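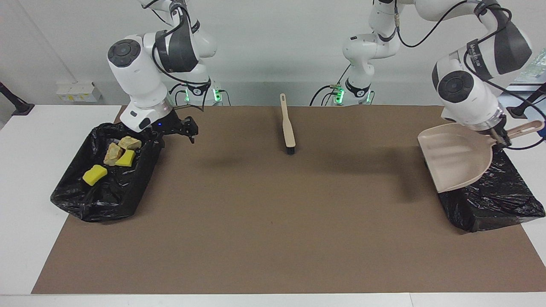 Accueil Reportages Ateliers Métiers Archives S'abonner

Le matin, on commence par les câbles

26 février 2025, par Llinos Llewellyn

À Piltstead, chez Dreklow, on m'avait promis une visite d'une heure et j'y suis restée jusqu'au soir, ce qui m'arrive chaque fois que quelqu'un accepte de me montrer comment on s'occupe d'une machine (je suis bon public, je le reconnais volontiers). La cellule Rekix tient sur une table blanche : deux bras blancs fixés au bord arrière, deux pinces noires, un grand revêtement brun tendu entre les deux. Elle s'exerce au nettoyage, avec balayette, pelle et sacs noirs, et elle en est à 942 essais depuis janvier.

L'équipe du matin la met en route sans se presser. On regarde d'abord les voyants verts aux embases, puis on suit chaque câble du doigt, de l'épaule au poignet, en pliant doucement les articulations l'une après l'autre. Une gaine qui frotte, ça s'entend avant de se voir, m'a-t-on dit, et j'ai tendu l'oreille pendant un bon quart d'heure sans rien entendre du tout, à la grande joie de mes hôtes. Viennent ensuite les pinces : on les ouvre, on les referme à vide, on passe un chiffon sur les doigts, on recommence. Le manche de la pelle sert d'étalon, et si la prise glisse, on reprend le réglage de l'effort.

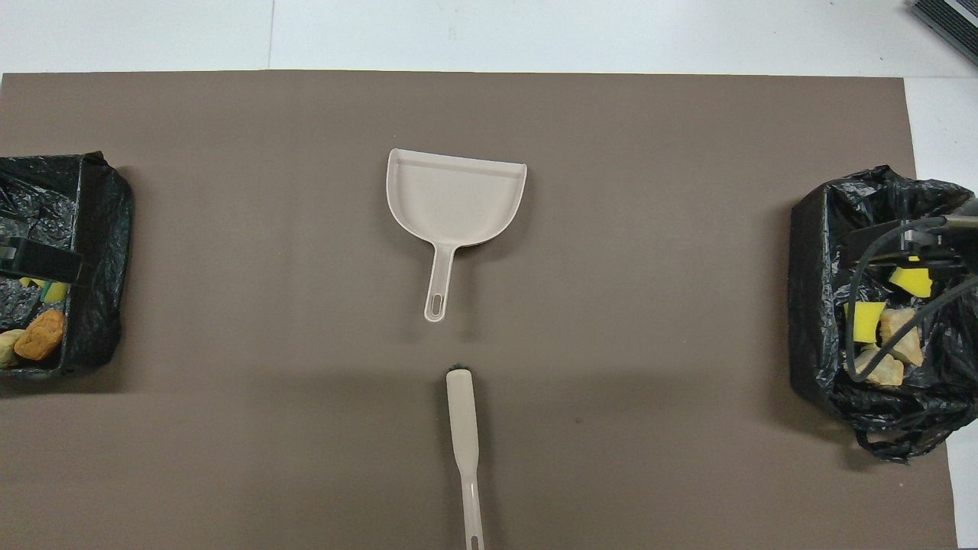 La remise en place des objets demande presque autant de soin que la mécanique. La balayette et la pelle retournent au milieu, les morceaux jaunes et les fragments clairs dans les sacs, et l'on vérifie que rien n'accroche au passage des poignets — un pli de plastique suffit à gâcher une matinée. Le revêtement brun, lui, se change quand il gondole. Il peut tenir jusqu'à 800 essais, mais le dernier a rendu l'âme bien plus tôt, après une histoire de café dont on parle encore à voix basse.

Pour les pannes sérieuses, Dreklow fait appel à Yorath, l'atelier d'à côté, qui garde en stock des doigts de pince et deux motoréducteurs de poignet. Le dernier échange a pris 105 minutes, recalage compris, et la fiche est restée scotchée au mur de l'atelier. J'ai demandé à la lire. Elle se termine par une ligne au crayon : « resserrer la bride, côté droit, demain ».

À lire aussi
Yorath, les réparateurs de la rue du Canal
Graisser ou remplacer : le dilemme des réducteurs
87 pinces dans un tiroir
Une journée au banc d'essai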